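Features > Events > Studio Visits > Inside the Curach Open Day

News Reviews Guides Events Forums

I've played Dasturex for two years and sunk an embarrassing number of hours into its side quests, so when the studio opened its doors for an afternoon in October I was on the first train. Curach is a small outfit, 23 people on one floor above a print shop, and they let us wander just about everywhere!

We started in the quest room, where a whole wall is covered in index cards joined up with yarn. Every optional quest in the new game, Cladel, has a card, and there are 115 of them. Green yarn means the quest opens on its own as the story moves along. Red means you have to do something first, like finish another quest or carry the right item into the right town. I followed one red strand from a fisherman in Chapter 2 all the way to a bell tower in Chapter 8, and I'm not going to say what's up there (they asked nicely).

The best bit was hearing how they test those triggers. Dasturex had that famous problem where the lighthouse quest would never open if you'd sold the lantern, and I lost a save to it myself. For Cladel, any item that starts a quest can be bought back from the merchant at the inn, and the journal gives you a nudge if you've walked past a quest giver three times. One of the designers showed us a debug menu that jumps to any chapter with any set of quests done. I want that menu so badly.

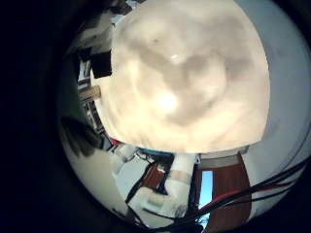 Up close, mid-afternoon.

After coffee we got hands-on time. The demo covers the port town of Sowa, and I had 40 minutes with it, which went by like nothing. Sowa is built on steps, with the market at the bottom and the temple at the top, and you pick up different party chatter depending on which way you climb. I found two quests. The first was a simple delivery with a nice twist at the door. The second only appeared after I'd rested at the inn and come back down to the docks at night, and it led to a boss that flattened me in four turns. I went straight back in and lost again!

Battles are still turn-based, but you can now bank a turn and spend it later in the same fight. It sounds small on paper. In practice I kept hoarding turns for a big finish and then dying with all of them unspent, so bring a healer and use them early.

The music corner was a squeeze, with one pair of headphones passed around the group, but the night version of the Sowa theme is gorgeous. They're still deciding whether it plays on the world map too. Please, yes.

Save files from Dasturex won't carry over, though the team said there'll be a few nods for people who finished the lighthouse. I left at 6 p.m. with a sticker sheet and a strong urge to start my old save again.

Comments

mossgolem: The lantern bug got me too. Buying items back is all I wanted from this game.

tinpotknight: Can you skip the inn and just wait on the docks until night?

quillback: Did they say if banked turns carry over between boss phases? That would change everything.

tinpotknight: Never mind, I see you have to rest first. Sticker sheet jealousy is real.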